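The Long Table Comes Back to Lutinska

Most of the houses on Ocampo Street were built with a dining room, and most of the people who live in them stopped using it years ago. The rooms hold exercise bikes, printers and boxes of winter coats. Dinner happens at the kitchen counter, or on the couch, or in shifts.

In the past two years a number of households in Lutinska have gone the other way. They have cleared out the dining room, put a big table back in it and started eating there again. A few have gone further and bought tables much larger than the family needs.

A big pale top and a wood-plank floor.

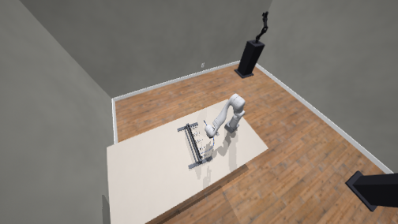
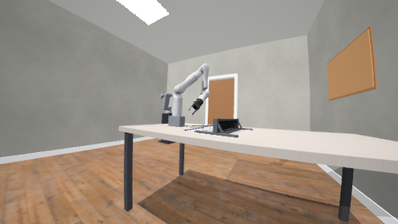

Catalina Huenchumán put it this way: the table was never too big, the room was too full. She had spent a weekend carrying out a sideboard, a filing cabinet and two broken lamps before she could judge the size of anything. Once the floor was clear, she said, she stopped looking at smaller tables and kept the one she had.

Her table seats ten. Three people live in the house. On most weeknights they use one end of it, and the other end holds mail, homework and a sewing machine that gets moved on Fridays, when her sister's family comes over. She does not see this as waste. At the old kitchen table, she said, a plate and a schoolbook could not be out at the same time, so somebody always left.

What a big table costs

A new table for ten is expensive. The Zornwood showroom out by the highway has a few in hardwood that cost more than a used car. Very few of the people I spoke to had bought one of those.

The usual route is secondhand. Large tables are hard to sell. They come out of houses where the parents are moving somewhere smaller, and the children, who live in apartments, do not want them. Deltine, the resale warehouse behind the bus depot, had one marked at $230 when I visited. It was oak, with two leaves, and had been on the floor since December. The one next to it, with a burn mark the width of a saucepan, was $200. Delivery was extra, and the driver wanted two people waiting at the door.

The other option is to build one. A solid door laid across trestles has served as a table in plenty of first apartments, and it still works. It is narrower than a proper dining table, so serving dishes have to go somewhere else. Longer tops can be made from boards joined edge to edge, and the joining is the hard part for a beginner. A lumberyard will often do it for a fee.

Matching chairs are where the budget usually goes wrong. Ten of them can cost more than the table. Benches are cheaper and hold more children, but older guests dislike them, and anyone in the middle has to climb out. Several families have settled on a bench along the wall side and whatever chairs they own on the other. Folding chairs are fine for guests if the seat height is right. Many are too low for a table meant for standard dining chairs, and it is worth sitting in one before buying six.

Measuring the room

The mistake people mention most is measuring the table and forgetting the chairs. A chair with someone in it takes up a good deal of floor, and it has to slide back before that person can stand. Zornwood tells customers to leave at least 32 inches between the table edge and the wall. More is better if people need to pass behind with plates.

One couple on the north side of town laid bedsheets on the floor in the shape of the table they wanted and walked around them for a week. They found that the door to the back hall opened onto one corner. They went down a size. Newspaper held down with tape does the same job and does not slide.

The way in matters too. A tabletop that fits the room may not fit the stairs, or the turn at the end of a hallway. Before paying for anything, ask whether the legs come off. On older tables they are often glued, and a previous owner may have added screws that have since been painted over. Deltine will take the legs off in the warehouse if asked in advance. They go in a bag taped to the underside, and putting them back on is the buyer's job.

Light is another thing that gets left until last. In many dining rooms the ceiling fixture was placed for a smaller table, so one end of a long one sits in the dark. An electrician can move it. Most people buy a longer cord and a hook.

Keeping it clear

A table that size attracts things. Every household I visited had a story about the month when the new table turned into a shelf. Bills came first, then library books, then laundry waiting to be folded. Within a few weeks they were eating on the couch again.

The fixes are dull ones. Some families have a box that everything gets swept into before dinner, and the box goes on the floor. Some assign one end to clutter and defend the rest. One father clears the whole surface on Monday evening and leaves whatever he finds on its owner's bed. He reports that his teenagers hate it and that it works for about half the week.

Tablecloths come up as well. A cloth makes people less likely to set down a backpack, apparently because it looks as though someone is expected. It also means more washing. Those with small children mostly gave up cloth and went to a wipeable cover, then gave up the cover and let the wood get marked. Water rings can often be lightened with a little oil and patience. Marker is harder. The Deltine table with the burn did sell in the end, to a woman who planned to put a trivet over it.

Who sits down

People disagree about whether any of this changes how a family eats. A few said it made no difference. Their children bolted their food at the counter and now bolt it at the table, a few feet farther from the refrigerator. One mother said the walk back and forth with dishes was a nuisance, and she has started keeping salt, napkins and a water pitcher on the windowsill.

Others noticed that meals ran longer, mostly on weekends. With the cooking pots out of sight in the next room, no one got up to start washing them. Grandparents stayed on after coffee. Homework that used to be done upstairs was done at the far end, with questions shouted down the table.

The clearest change was in how often people had company. With a small table, a dinner for eight meant borrowing chairs and putting the children in another room. With a large one, it meant a second pot of rice. On Ocampo Street, four households now take turns on Friday nights. The rotation has been running since last winter, and the rules fit on an index card: the host makes one main dish, everyone else brings a side, and guests go home by nine-thirty.

The Friday I went, dinner was at number 751, at a table that had come out of a church basement and still had a number stenciled under one end. There were eleven of us at it. The chairs came from three different sets, and mine was a piano stool. Dinner was chicken with peppers, a bean salad, two kinds of bread and a noodle dish that one of the children had made without help and wanted discussed at length.

Afterward the plates went into the kitchen and a deck of cards came out. The host's son fell asleep on the bench with his shoes on. At twenty past nine people began looking for their serving bowls, and the next host asked whether anyone still had her good ladle.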